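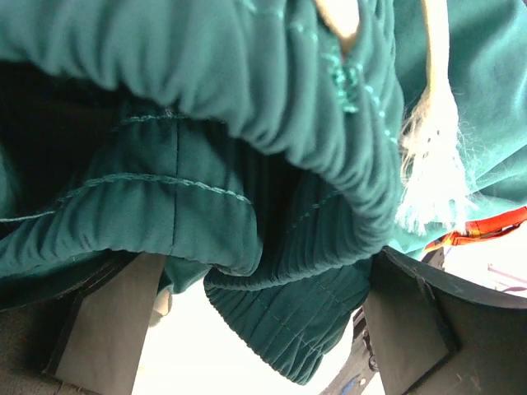
3.2 What counts as one example?

An example is one complete attempt by a person to move one garment out of the pile, recorded from the moment the arms leave their rest position to the moment the operator presses the foot switch. Failed attempts are kept and marked as failed. We did not cut attempts into smaller steps at recording time, and all labels for steps were added afterward from the stored video.

The section that follows covers the Vurell set, which we use for all the main results. The smaller Chuensuk set was recorded with an earlier version of the control software and is used only in the comparison in Section 5.

3.3 Workspace and operators

All Vurell examples were gathered in a single enclosure with two arms fixed at the front of a square table. Each arm carries a two-finger gripper and a small camera near the wrist. A further camera, fixed to the enclosure, covers the whole table. The operator sits outside the enclosure and moves a pair of hand-held leader arms, which the table arms copy. Operators watch the table directly and may also look at a screen showing the wrist views. In early trials we asked them to use the screen alone, but attempts became slow and several operators complained of eye strain, so this rule was dropped.

Nine operators took part. None had used leader arms before joining the project. Each completed 40 practice attempts, which were thrown away, and then worked in sessions with a break after every 40 attempts. Karlijn Van Wijk ran the training and checked the first session of every operator by hand. Two operators were asked to repeat their first session after the check, in both cases for letting go of the cloth too early.

3.4 Choice of garments and starting piles

Garments were bought secondhand or donated by staff at Feltmont. We wanted cloth that differs in weight, stretch and surface, and we wanted parts that are hard to tell apart from a grip point: waistbands, cuffs, hems, drawstrings and loose threads. Elastic waistbands turned out to be the most useful of these. A gathered band offers many small ridges that look like graspable edges, while the actual opening of the garment may be folded away behind them. A policy trained only on flat towels will often close on a ridge and pull up the whole pile. 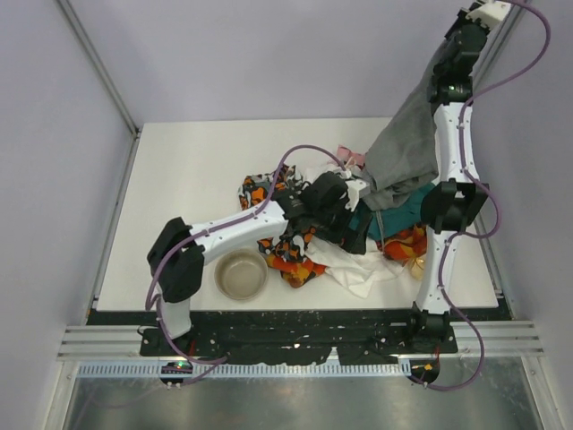 Starting piles were made by dropping garments from a bin and were never arranged by hand. If a garment landed off the table it was put back in the bin and the drop was repeated. The number of garments in a pile was left to the operator, with a lower limit of 3. Other objects could be left on the table during an attempt as long as they did not block either arm's path to the pile. We did this on purpose — a bare table made the learned policy treat any shape outside the pile as cloth.

Both arms were free to move at any time. Operators soon settled into using one arm to hold the pile and the other to lift, although nothing in the instructions asked for it. The side used for lifting was uneven across operators, and we balanced it when drawing training batches. No examples were mirrored, as the two wrist cameras are not mounted at the same angle.

3.5 Checking and labels

The final set holds 2,000 examples. Each was watched once at double speed by a labeler, who marked three times: first contact with the cloth, first lift, and release. The labeler also wrote a short sentence naming the garment and the part that was gripped. When the part could not be made out in either wrist view, the sentence named the garment only. Strong light from overhead washes out parts of some wrist views, mostly where the camera looks past the cloth at a white surface. We kept these examples and did not correct the brightness, since the same lighting is present when the policy is tested.

Shoshana Pennington relabeled a random part of the set without seeing the first labels. Her times for contact and release agreed closely with the originals. Times for first lift agreed less well, mostly for stretchy garments, where the cloth rises at the grip point long before the rest of it leaves the pile. We therefore do not use first lift as a training signal, and report it only for reference.

The set was frozen on 2023-04-07. Attempts recorded after that point belong to the Rovness test set, described in Section 4.1, and were never used for training or for choosing settings.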